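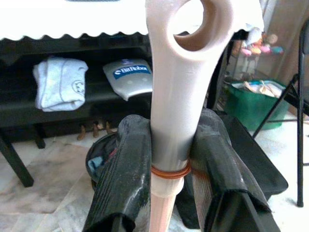
Figure 2. Long pale item from the Grokport room, with a round hole in its head, a grey band and a rubber band on the lower part.

4.2 Small modifications and the place of cleaning tools

In the Atimach inventory we registered 348 items in 15 rooms, and for each item we noted its resting place, its neighbours and any change which was made to it after purchase. The last category was added late, in May, when it became clear that the form had no field for such things as tape, string, elastic or a handwritten label. For this reason the counts for the first rooms are lower than they should be, and we do not compare them with the others.

The item in Figure 2 is a typical case for the coding problem. It has a rubber band wound tightly on the shaft, directly under a grey band which resembles wrapped tape. Under the Flament scheme such additions are coded as "repair" or as "bundling". We could not decide between the two by inspection alone. A rubber band can hold two parts together, but it can also simply be stored on the nearest thing that is long enough. We have therefore coded it as "bundling, uncertain". The round hole at the top was coded separately, under "provision for hanging", because this code describes the form of the item and does not say if a hook was used.

Cleaning tools make a special group in the material. In the interviews, participants often named a fixed place for the dustpan and the brush – behind a door, under the sink – but in 29 of the items coded as floor-cleaning tools the resting place on the form was different from the place that was named. We understand this as a difference between storage and readiness. A tool that is used many times in one afternoon stays near to the work, and it is seldom carried back until the whole floor is finished.

The same room shows also how packaging enters into this group. A flattened and partly folded cardboard box, with its barcode label still on it, lies in the cream-coloured dustpan. Strictly, the box is waste and the dustpan is a tool, but for the inventory the pan had to be coded as a container too. Other packaging is kept on the table, on a white tablecloth with a scalloped edge, where two tall white boxes stand upright and a piece of brown cardboard partly covers a small book. The "Love Letters" tin is on the same cloth, and so is a lint roller with its blue handle pointing up, which we counted with the cleaning tools although it is not for floors. The dark lower shelf is given to soft items: a folded white bag with a drawn pattern, and a bag in white and navy. A similar division, with textiles low and packaging high, was noted in the Kalniņš rooms, where the tables were smaller.
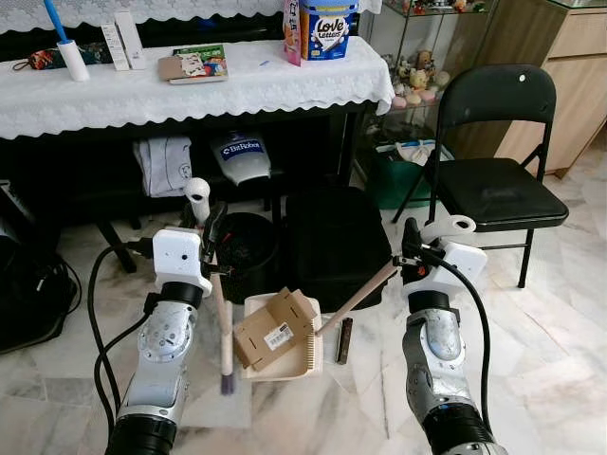 4.3 Agreement between coders

Two coders worked through the forms independently. They agreed well on resting place and on material. For the code "container" the agreement was weaker, and most of the disputed cases were boxes and tins that may be kept either for their contents or for themselves. The disputed forms were discussed again by both coders, and where no decision was reached the item was left in the category "other".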